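Giving up the afternoon biscuit
December 2020

I have been meaning to write about tea breaks for ages, and a quiet, drizzly afternoon seems as good a time as any. When I worked at Stenel we all stopped for 15 minutes at half past three, and I must have eaten my own weight in custard creams over the years (no regrets, mind you). 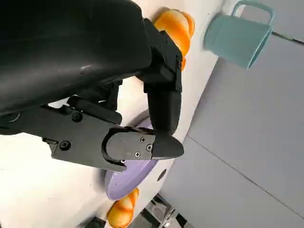 My friend Ratree Ongart was the one who got me on to fruit instead. She used to bring a bag of something from the market in Noonan and pass it along the desks, and you felt a bit silly saying no. I grumbled for a week or so and then found I was looking forward to it – more than the biscuits, if I'm truthful!

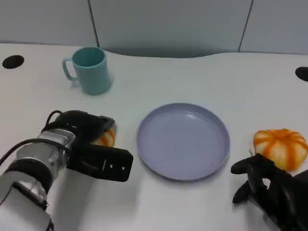
These days I work from the spare room and there's no one to pass a bag along to, so I've had to be stricter with myself. I put the kettle on, I get a proper plate out and I sit somewhere that isn't my desk. It takes about 5 minutes longer than eating over the keyboard and I come back in a much better mood.

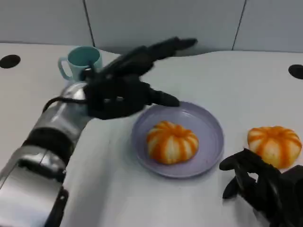 Teal mug, pale lavender plate and two peeled tangerines.

Ratree rings most weeks at tea time now, and we both have the kettle going while we talk. She's still off biscuits. I had two yesterday.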